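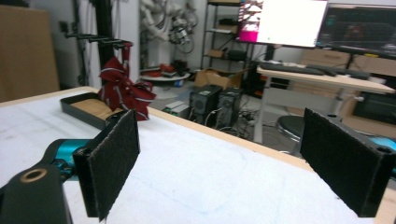 March 22, 2021

Hydrophone mooring, Staltstead site. Both recorders are back on the bench after the winter. Unit 2 came up wearing a fair share of the local mussels and has 487 hours of audio on the card. Unit 1 has a very good recording of its own battery dying, then silence.

Started the Unit 2 files this morning. The low band is mostly the Malý ferry, which I now know better than my own refrigerator. Cod grunts should sit under 400 Hz, right where the ferry lives. Mingxuan thinks we can pull them out by only using the hours when the ferry is tied up. I had spent Friday writing a filter to do the same job worse. Filter is in the old folder if anyone feels sentimental.

Clock drift: 40 seconds over the deployment, Unit 2 slow. Corrected as a straight line. Stella wants it checked against the tide sensor before anybody plots anything by hour. Fair. I had already plotted it by hour. Plot deleted.

Mooring hardware: shackles fine, zinc gone, the "permanent" label gone too. Scratch the number into the housing next time.

Open items
- Ask Troltlow for the ferry timetable, winter version. They sent the August one twice.
- New O-rings for both housings, plus grease. The tube in the drawer is sunscreen.
- Stella to listen blind to a batch of the quiet hours and mark grunts. Mingxuan does the same batch, no comparing notes.
- Unit 1: open the battery pack, look at the solder on the negative lead. I did that solder.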